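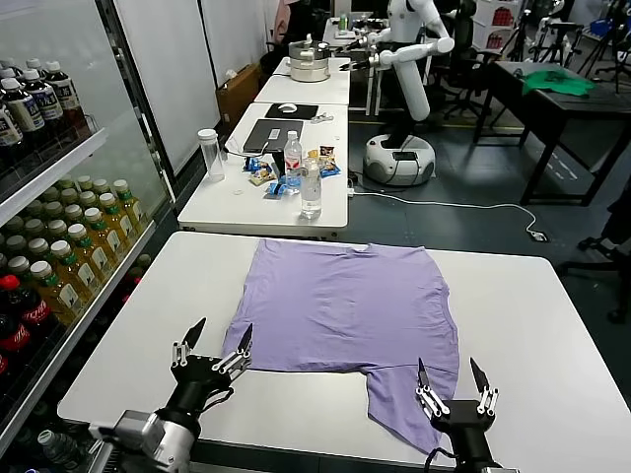

Just buy fewer things and wear them longer, wrote one reader under my October column on clothing prices, and plenty of others agreed. I wanted to agree too. Then I tried to find out which shirts would let me do it.

The store pages don't help. Grellby sells a T-shirt for $20 and another for $30, and the only stated difference is that the second one is "made to last." Last how long? Through how many washes? I wrote to ask and got back a paragraph about values. Brunex says 97 percent of its customers are happy with the fit, a fine thing to know on the day you open the package and no use at all a year later.

I don't think these companies are lying. I think they have learned that durability is a word you can print for free. A fridge comes with a warranty. So does a toaster. A shirt comes with a tag telling you to wash it cold, and if the collar goes wavy by spring, you probably washed it wrong.

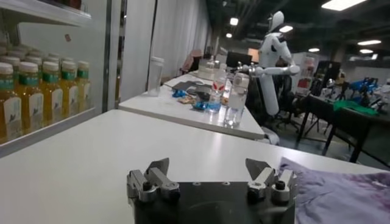
What a number would look like

Skallmont, to its credit, put one out. Its survey of 1,856 shoppers found that most would pay more for a shirt with a stated lifespan. Fine - but that is a survey of what people say, run by a company that would like to charge more. It still hasn't stated a lifespan.

I would settle for something dull: a wash count on the label, tested by a lab the brand doesn't own, and a refund if the seams give out sooner. Until I see that, I'll keep buying the $20 one and expecting very little from it.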